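Tultgate Hall, ground floor and kitchen
Monthly safety and cleanliness check, with comments

Date of check: 2023-12-10
Checked by: Alcides Correa
Copy to: Lorcan Brennan, Fulora building office
Form number: 1243

How to fill in: write OK, NOT OK or N/A after each item. If it is NOT OK, please write a comment with the exact location. A comment such as "bad" does not help the person who must repair it.

Section A. Entrance and exits

A1. Main door opens fully from inside without a key. OK
A2. Rear door opens fully from inside. NOT OK
Comment: The door opens, but the lower bolt is stiff and I had to use my foot. Same comment was written last time. Please put oil or change the bolt.
A3. Exit signs are lit. OK
A4. Nothing stored in the corridor. NOT OK
Comment: Six folding chairs were against the wall by the rear door. I moved them to the store cupboard. The group who used the chairs should return them there.
A5. Door mats lie flat. OK
Comment: The corner of the large mat begins to lift. Not dangerous yet.

Section B. Fire equipment

B1. Extinguishers on their brackets, pins in place. OK
B2. Service label in date. OK
Comment: Next service is in February. Lurkora must be called before, they need some notice.
B3. Fire blanket in kitchen, easy to reach. NOT OK
Comment: A calendar was hanging over the blanket. I took the calendar down and left it on the counter.
B4. Alarm test button pressed, sound heard in all rooms. OK
Comment: In the store cupboard the sound is weak with the door closed, but I could hear it.

Section C. Tables and surfaces

C1. Tables stand steady, legs locked. OK
C2. Table covers do not hang to the floor where people walk. OK
C3. Covers are clean and lie smooth enough to set down a cup. NOT OK

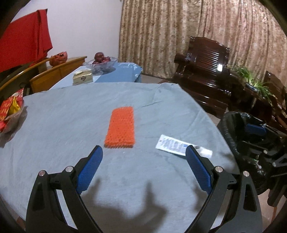 Item C3: wrinkles in the table cover, orange item left on top.

Comment: A cup can tip over on folds like these. Please pull the cloth straight before each use. Small things should go back to their shelf when the table is finished.
C4. Surface cleaner is in its labeled bottle. OK
Comment: Bottle is the Tshabalala one, almost empty. One new bottle is needed.

Section D. Waste

D1. Every bin has a bag, and the bag is folded over the rim. OK
D2. Bins are not filled above the rim. OK
D3. Paper cups go into the bin -- not on window sills, not on the piano. OK
Comment: This is better than before. I found only one cup on the sill and threw it away.
D4. No glass or batteries in the general waste. OK
Comment: I looked only from the top, I did not empty the bags.

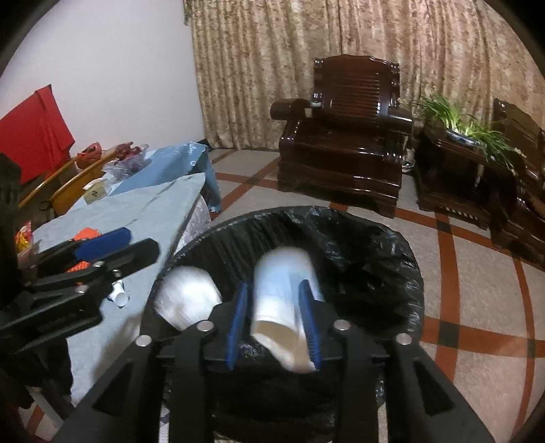
Section E. Kitchen and water

E1. Hot tap: water does not exceed 50 degrees C. OK
Comment: Measured after the tap was running for 30 seconds.
E2. Refrigerator closes and seals. NOT OK
Comment: The seal is torn at the bottom corner. The door closes if you push, but it can open again slowly. Job number 3559 was opened with the building office.
E3. No leaks under the sink. OK
E4. Kettle cable undamaged, kettle stands away from the sink. OK

Section F. First aid

F1. Box is on the wall and not locked. OK
F2. Contents match the list inside the lid. NOT OK
Comment: Small plasters are finished. Eye wash is present and in date.
F3. Accident book in the drawer, with a pen. OK

Actions

Rear door bolt -- Lorcan Brennan
Refrigerator seal -- Fulora building office, job already open
Plasters and surface cleaner -- Alcides Correa, with the next order
Call to Lurkora for the extinguishers -- Lorcan Brennan

Signed: A. Correa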